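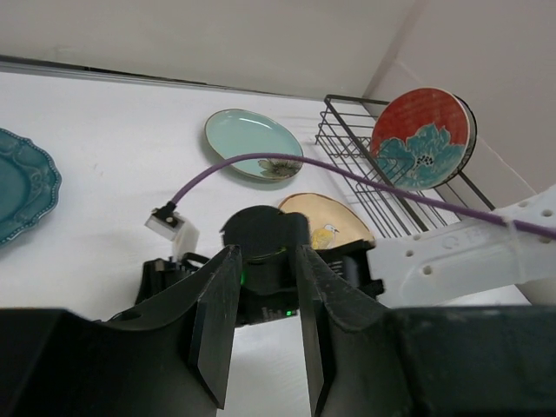

Todutstead, 2022-05-15

Plate day!! I finally have a proper dish rack (black wire, very plain, I love it) and I'm slightly obsessed with how the decorative plates look next to it on a white table.

The rack was $8 at the Nouri sale. I'd have paid double.

Teal with a scalloped rim is my favorite. Who wants to eat toast off anything else?
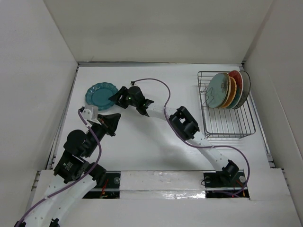 Sepehr Nikzad: Do you stand yours up to dry or towel them first? Mine always drip.

Towel first, then rack!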